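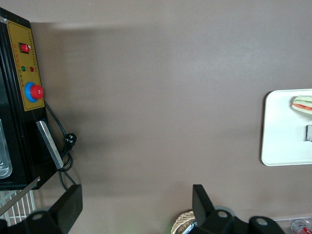

Unit 3: Wrist camera views and the lunch counter task

Last week's notes covered calibration on a bare table with printed markers. From Thursday on, each team works at the lunch counter station, and the first job is to learn what the wrist camera gives you at the start position. Both gripper fingers are in view at the start position, so mask them out before any segmentation step. The appliance is at the left with its yellow control panel, and the serving tray with the sandwich is at the right. The large red stop button on the panel is the easiest feature to find by color, and the blue collar around it helps separate it from the smaller red rocker switch higher up. Do not use the printed characters on the panel as features. They are too small to read at this distance.

Task for this unit

Move the sandwich tray clear of the appliance side of the table, then return the arm to the start position. The tray may be pushed or gripped by the rim. A run ends when the arm is back at start or when the time limit is reached. The sandwich has to remain on the tray.

Recording runs

Use the Rovader logger for everything. Set the session name to your team name followed by the station number. Teams that used the Irnus plugin in Unit 2 should remove it first, as the two write to the same folder and the timestamps get mixed up.

The class set from earlier terms has 2,222 runs. Of these, 2,000 are for training and the rest are held back for grading. The held-back runs are not on the Groltlow server, so please do not write asking for the path.

Each team adds 6 runs of its own. Failed runs count if the log is complete. Label them as failed and write one line on what went wrong.

Before you power the arm

Check that the power cord and plug on the tabletop are outside your planned path. A low sweep from left to right will catch a cord before it reaches the tray. Put the lift waypoint in first and the sideways move second. Keep one person at the arm's own stop button during every run.

What to hand in

One log folder, one page of notes, and your mask file. In the notes, give the color thresholds you chose and the lighting you had. Shadows next to the appliance shift the table color quite a bit, and thresholds picked from the right side of the table often fail on the left.

Reading: Krajewska handout, section 3, on hand-eye calibration. Skip the part on stereo for now.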